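机器人什么时候能替我刷浴室？一位老物业人的冷水

佐丽察·科瓦切维奇（Zorica Kovačević）见面第一句话就问我，家里洗手台上有没有水垢。我说有。她说那就好谈了。

她在酒店客房和公寓保洁这一行做了29年，从推布草车做起，后来管过一个50人的班组，如今替物业公司Melnyk评估各种“省人工”的新设备。扫地机、洗地机、自动配液柜，凡是厂家送上门的，都要先过她这一关。今年7月，她和同事去看了Rodow公司的双臂机器人，项目名叫Wivano，目标是收拾浴室和厨房台面。看完之后她写了一份内部意见，建议暂不采购，两年内不必再谈。

“他们的宣传册上写的是‘接管浴室’。”她说，“我当场问那个销售，接管到哪一步？马桶后面那条缝归谁？他说那属于下一阶段。我这些年听过的下一阶段，够铺一条走廊了。”

我提醒她，这两年机械手进步很快，网上的视频里叠衣服、擦桌子、装洗碗机都有了。她不否认进步，但对视频很不耐烦。

“视频我也看，手机上看，吃饭的时候看。可我看的是角上那行小字，写没写快放几倍。再一个，看它剪了几刀。一个阿姨打扫一间浴室，我从门口站到她出来，中间没有剪辑。你让机器也这么来一遍，我搬凳子坐着等。”

她最看重的恰恰是最不起眼的活，比如台面上那堆小东西。客人的牙膏、杯子、发圈、隐形眼镜盒，擦台面之前得挪开，擦完得放回去，放回去还得让客人觉得没人动过。牙膏尤其烦人，满的时候硬邦邦，用到一半就软塌塌，盖子常常没拧紧，一捏就出来。

“杯子里插着牙刷，你还要往杯子边上送一支牙膏，碰倒了怎么办？牙刷头掉到台面上，这支牙刷客人还用不用？我们阿姨知道该去敲门说一声。机器知道什么？”
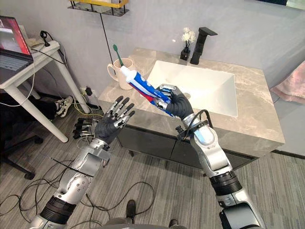

机械手握着一支蓝色牙膏，牙膏盖一端挨着插有牙刷的杯子。

我说，能把牙膏捏住，在几年前已经算新闻了。科瓦切维奇点点头，说捏住她承认，手指的活比她预想的细。她不肯承认的是从“捏住”到“收拾好”之间那段路。

“捏住之后呢？放哪儿？放歪了会不会自己扶正？台面有水，滑不滑？旁边要是还有一瓶花呢？花瓶那么小一个，胳膊那么粗，转个身就扫下去了。我不是说一定会扫下去，我是说没有人肯替我签字保证它不会。”

签字这件事，她反复提了好几次。在她的行当里，打碎客人一瓶香水要赔，弄丢一只耳环要调监控、写说明，严重的还要换人。她问过Rodow，机器打碎了东西算谁的，对方答复说合同里可以商量。“可以商量，就是算我的。”

跟她一起去看设备的是戈登·麦克弗森（Gordon MacPherson），一位做了多年维修的工程师，现在负责Melnyk的设备保养。他的态度比她温和，怀疑的地方也不一样。

“佐丽察盯着手，我盯着线。”他在电话里说，“我修过的东西，坏在电机上的少，坏在线和接头上的多。胳膊每弯一次，线就跟着折一次。浴室里还有水汽，有清洁剂，地上有时候一层水。让我保养这样一台机器，我第一件事就是问，备用线缆多少钱一根，换一根要拆几个螺丝。那天没人答得上来。”

麦克弗森还算过一笔账。公司去年在一栋服务式公寓试过Dokis牌的走廊洗地机，买了6台，机器本身不坏，他也不觉得买错了，但每天要有人给它们加水、倒污水、刷滚刷、把卡在门槛上的拖出来。原本说能省下来的工时，有一大半变成了伺候机器的工时，而且是技工的工时，比保洁的贵。

“洗地机只干一件事，在一块平地上来回走。”他说，“它都还要人伺候。你现在告诉我，一台有两条胳膊、十根手指的东西，进到一间两个人都转不开身的浴室里，不用人伺候。我得看到保养记录才信，不看演示。”

我把这话转述给科瓦切维奇，她笑了，说戈登还是客气。她自己列过一张单子，写的是一间浴室从进门到出门的所有动作，贴在办公室墙上，谁来推销就让谁对着单子打勾。开灯，开排风，收脏毛巾，摸一摸毛巾是湿的还是只是皱了，捡头发，喷药水，等药水，刷，冲，擦干，擦镜子，侧着头看镜子有没有印子。目前打勾最多的一家也没打到一半，而且她坚持认为其中好几个勾打得心虚。

“头发。你写上，头发。”她说，“一根长头发湿着贴在白瓷盆里，指甲都刮不起来，我们用一小块湿纸巾一抹一卷。谁家的机器能把这根头发弄走，让他给我打电话，半夜打也行。”

那么毛巾呢？毛巾总归是软的，叠衣服的视频里已经能对付了。她说，叠好一条铺平在桌上的毛巾，跟把挂歪了的毛巾在杆子上理齐，是两回事。后一件事人用一只手捎带着就做了，眼睛还在看别处。她觉得外行低估家务，多半就是低估在这个“捎带着”上。人擦台面的时候，另一只手已经把牙膏挪开了，脚在把地垫蹭平，嘴里可能还在跟走廊上的同事说话。机器一次做一件，做完停一停，再做下一件。

“要是老人家里用呢？”我问。手脚不方便的人，慢一点也无所谓，能把牙膏递到手上就是帮忙。

这是整个下午她唯一没有马上反驳的问题。她母亲手抖得厉害，拧牙膏盖要拧很久。她想了想，说如果只是递东西、拧盖子，慢就慢吧，她愿意看看，但得先让她知道那只手夹到人的手指会不会松开，多快松开，停电的时候松不松。

“你别写成我改主意了。”她补了一句，“我说的是愿意看看。我看过的东西多了。”

至于Melnyk明年的预算，她说已经报上去了，钱花在两样东西上：给保洁员换一批轻一些的推车，再把几栋老楼浴室里的硅胶条重新打一遍。硅胶条发黑，什么机器来了也擦不白。

我走的时候她问我家水垢在哪个位置，我说水龙头根部。她让我拿厨房纸浸了白醋裹上，过一晚再擦，要是龙头是黑色哑光的就别用醋，容易花。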